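Handout 4: Bowls – Handling, Foot Rings and Stacking
By Roswitha Sauerland
September

Unit text for the tableware section of the course in Household and Service Technique. Read before the Wednesday practical. Section numbers follow the bench sheets.

4.1 Terms

The rim is the upper edge of the bowl. The wall runs from the rim to the base. The foot ring is the circular ridge on the underside on which the bowl stands. The area enclosed by the ring is the base disc, and it normally sits slightly higher than the ring when the bowl is upright, so that the disc does not touch the table.

Glazed ware is often left unglazed on the contact face of the ring, where it would otherwise stick to the kiln shelf. An unglazed contact face is rougher than the rest of the bowl and will mark the inside of the bowl beneath it if dragged. Most gray scuffs found in the well of a stacked bowl come from this source and can be removed with a mild abrasive paste. Scratches that catch a fingernail cannot.

4.2 Inspecting the underside

The underside is checked before the bowl goes to the shelf. Three things are looked for: chips on the ring, water held inside the ring, and cracks running from the ring into the wall. Tilt the bowl until the whole ring can be followed with the eye. A light source overhead is preferred, as a raking light across a glossy surface shows a crack as a broken line in the reflection.

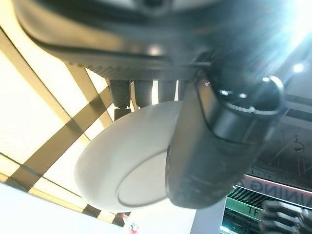

4.3 Holding

A bowl held by one hand is supported at two opposed places on the wall or rim, with the fingers together on one side and the thumb on the other. The grip should be wide enough that the bowl does not pivot between the two contacts. For shallow bowls the fingers may extend under the base. Fingertips inside the well are avoided in service and permitted at the sink.

The course uses a fixed order for clearing a table. Bowls are emptied first, then gathered by size, then carried. Bowls of mixed size are not nested smallest-outward, however short the distance to the counter.

4.4 Stacking and shelf load

The foot ring determines how a stack behaves. If the ring is narrower than the flat part of the well, the bowl above seats on the flat and the stack stands straight. If the ring is wider, the bowl above rides on the curve of the wall and the stack leans. Test with two bowls before building a stack.

The Kalum bowls in the teaching store are limited to 11 per stack. The Fultlow bowls have a wider ring and are limited to six. Total stock at the start of term was 136 bowls, both patterns together. Put returned bowls at the bottom of the stack where time allows – otherwise the same few take all the wear.

Nicanor Campos has asked that felt separators be returned to the drawer and kept out of the drying racks. They hold moisture against the ring.

4.5 Reading the base

The proportions of the base can be judged from below with the bowl tilted. A ring set square to the line of sight appears as a circle, and any tilt turns it into an oval. Students who measure ring diameter by eye should therefore use the long axis of the oval. The short axis always gives too small a figure.

The speckled, off-white underside has a flat ring, with the disc inside it slightly recessed, lighter and smoother than the surface around it.
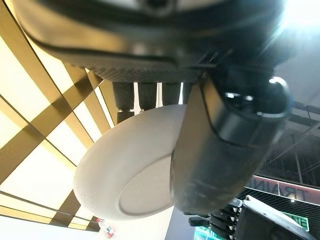

Teaching store, September

Amendments to the printed handout, agreed with Patricio Villalba and Ffion Beddoe after the trial session:

4.3, second paragraph. "Carried" means carried with both hands for any stack above four.

4.4. Shelf liners are Omel, cut to 26 cm depth. Older liners are to be taken out when found, including those under the serving dishes.

4.5. Use calipers for the bench sheet. Estimates by eye go in the margin, beside the measured value, with the difference noted.

Bench sheets are handed to Bleddyn Wynne at the end of the practical. Sheets without a bench number are returned unmarked.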